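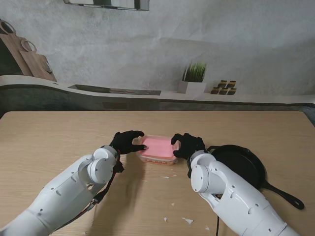

By Malsha Jayasinghe
December 3, 2022

Padside has opened orders for Skestora, a two-armed tabletop robot it is selling to test kitchens and college workshops. The kit has two white arms, each ending in a black gloved hand, and comes with control software and a set of practice tasks.

One of those tasks is gripping a clear plastic food container from both sides at once. Product manager Arif Patwary said two-handed work of this kind was what early customers had asked for most.

"They can already buy one arm and a clamp," he said. "They wanted something that would hold a box or a pan the way a cook does."

The software has 61 tasks at launch, and users can record their own by guiding the arms by hand. Padside says setting up takes 40 minutes. Skestora is sold with a year of phone support, and spare gloves are charged separately.

Aslı Dönmez, who runs training at the catering supplier Dewan, has had a unit on trial for 3 months. She said it coped well with rigid tubs but was slow with soft bags, and she would like a quicker way to stop a task halfway through.

Deliveries are due to begin in May. The price has not been published and is given on request.

Contact us | © 2022 Virkus | Back to top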